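Unit 5: Repair or Replace? Reading Cost Claims With a Cold Eye
Handout for Consumer Economics, section 26. Read before the seminar.

Most advice on whether to fix a thing or buy a new one comes from people who gain from your answer. The store wants you to replace. The repair shop wants you to repair. The manufacturer wants you to replace, unless it also sells a service plan, in which case it wants you to pay for the possibility of a repair you will probably never ask for. Keep this in mind for all of the readings, including the two I happen to agree with.

1. The half-price rule

You have all heard it: if the repair costs more than half the price of a new one, throw it out. I have looked for where this comes from and have found people quoting each other. There is no reason the line should fall at half. A washing machine with one year left in it is a bad repair at a quarter of the price of a new one. A good wool coat may be a fine repair at two thirds.

What the rule leaves out is time. The figure you need is cost per year of further use, and to get that you have to guess how long the repaired thing will last. The rule is popular since it lets you skip the guess. Skipping it does not make the guess go away. It means you have let somebody else make it, and you don't know who.

2. Whose lifetime is it?

Product lifetimes in advertising are nearly always given as "up to" so many years. Strike out "up to" and see what is left. A mattress that lasts up to 26 years might last four, and the claim would still be true.

Look at the Nenetti brochure in the reader. It gives one lifetime figure for its kettles, with no word on how many were tested, for how long, or whether the ones that failed early were counted. Harsh Negi's reply (also in the reader) makes the point more politely than I would. He does let them off on one thing: a company that has sold a model for two years can't have watched one last ten. True enough, but then it should say it is estimating.
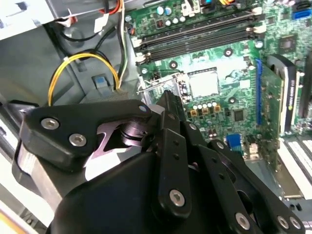
Parts prices are the next thing to be suspicious of. A quote for a part tells you little until you know what counts as one part, and the seller usually decides that. If a small clip is sold only as part of a door, the clip costs what the door costs. Economists call this bundling. Customers have other names for it. Compare the way things are fastened: a motherboard in an opened desktop case can be got at, and a plate held with hex-socket screws can in principle come off and go back on, while a glued seam makes the choice for you before you have seen a bill. I would not lean on this too hard, though. Screws make a repair possible. They don't make it cheap, and a firm that brags about its screws may still charge you 100 dollars for a hinge.

3. The Durkthorpe survey

This one gets quoted a lot, so we will spend some time on it. The survey asked 421 households whether their last repair had been "worth it." A large majority said yes, and the press release from Produs, the repair chain that paid for the work, says that repair "pays for itself."

Problems, in no special order:

People who chose to repair are being asked to grade their own choice. Few of us enjoy telling a stranger that we wasted our money.

Households that asked for a quote and walked away were not included. Those are exactly the people who thought the repair was a bad deal, and they may well have been right.

"Worth it" was not defined. Efua Kyei reads it as a question about money. Fiifi Quaye thinks most people took it to mean "are you glad you did it," and the wording of the question before it (which asked about feelings) makes me think he has the better case.

None of this shows that repair does not pay. It shows that the survey can't tell us. Students lose marks every year by going from "this evidence is weak" to "the opposite is true." Please don't.

4. The green argument

Repair is often said to be better for the environment, and I expect it often is. It is also a good way to end an argument without figures. An old refrigerator that burns through power may do more harm running than a new one does being built. It depends on the model, the power supply and what happens to the old one, and the Addo pamphlet mentions only the last of these.

Pierina Costa's chapter handles this better than anything else on the list. Her table of break-even ages is worth copying out by hand. Check her third assumption, about how often people fill their machines, against what happens in your own home.

For the seminar

Bring one real repair quote, yours or a relative's, with the name blacked out. Work out the cost per year twice, with a hopeful lifetime and with a gloomy one. If both answers point the same way, you have a decision. If they don't, write down which further fact you would pay to know, and how much.

Contact: Andri Riedl, Consumer Economics | Handout revised 2020-06-28 | Copying for class use permitted | Back to top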